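Notes for the Wednesday talk, Latcombe hall, 2 o'clock start

Slide 1. Wait for the tea queue to settle. Thank Khôi Trình for the invitation and for finding the long extension lead. Say who I am - sorting room at Nevance, before that the toy library in Gavham, so I've been putting blocks back in boxes for most of my working life and I still like it very much.

Slide 2. Start with the question I get asked most, which is whether to tip everything into one big container or keep it in lots of little ones. Let people shout out. Somebody will say little ones, and I have a great deal of sympathy, but do tell them about the October donation (3102 pieces, nearly 50 boxes, and the lids all belonging to different boxes).

Slide 3. What I like about a wide, open bin. You can see the floor of it, you can get at the corners, and long pieces can lie flat without being forced. Pass round the two sample blocks and ask people to find them by feel in the cloth bag. This always takes longer than I plan for, so let it.

Slide 4. Leave this one up while I talk about colour. Red first, then green, and go slowly for the people at the back.
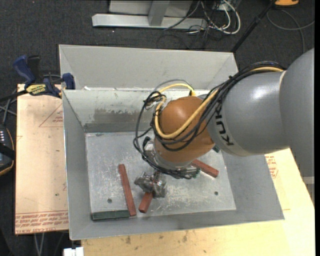 Red and green blocks on the floor of an open metal bin.

Mention how differently the long pieces come to rest - one red block slants one way and another slants the other, with a green one lying along the front. I'd take the pieces by colour when there are so few, and by length once the bin fills up. Ninh disagrees with me on this and may well say so!

Slide 5. Questions, then the raffle. Remember to collect both sample blocks before people put their coats on.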